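Handling Assistance Dogs, Unit 4: Public Access Outings
Course handout, Conceição Arruda

Okay, so you've got through the obedience block, your dog sits and stays in the training hall like a little angel, and now I'm going to ask you to take that same dog into a supermarket. Don't panic! I've done this with more dogs than I can remember and I still get a flutter when the sliding doors open.

Before you go
Read the access rules in your blue folder again. I know you've read them. Read them again, and pay attention to the difference between a dog in training and a placed dog, which trips people up every May when the new group starts. Call ahead if the business is new to you. Our regulars (the Remthorpe library, the garden center at Vundilau) know us well and you can just turn up.

Keep the first outing to 15 minutes, and I mean door to door. My first dog, Negri, was a big goofy black Lab, and I kept him in a shoe store for 40 minutes because he was doing so nicely. Then he lay down in the aisle and wouldn't get up for anything, not even cheese. Poor guy was cooked. I had to sit on the floor with him until he was ready, and that one was completely on me.

What you're watching for
Yawning, lip licking, a tucked tail, a dog who suddenly can't remember "sit". Any of those and you quietly head for the exit. You don't have to finish the aisle. A dog who takes treats in the parking lot and refuses them inside is also telling you something, so write it down.

People will want to pet. Some will ask, some will just reach. My line is "he's working right now, thanks for understanding," said with a smile, and then I keep walking. Practice saying it out loud at home, because it feels silly the first few times. 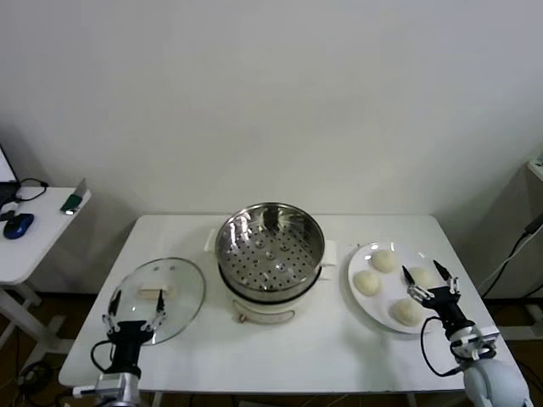

Elevators get their own session (see page 2 of the Dirkidari workbook), so please skip them for now even if your dog seems ready. Same with escalators, except those are a no for the whole course.

For next time
One outing, one page in your log. Put down where you went, how long you stayed, what the dog noticed and how fast you got attention back. If it went badly, I'd love to read that one most of all! Bring the log, your vest and a mat. We start at 6:30 and the side door sticks, so push hard.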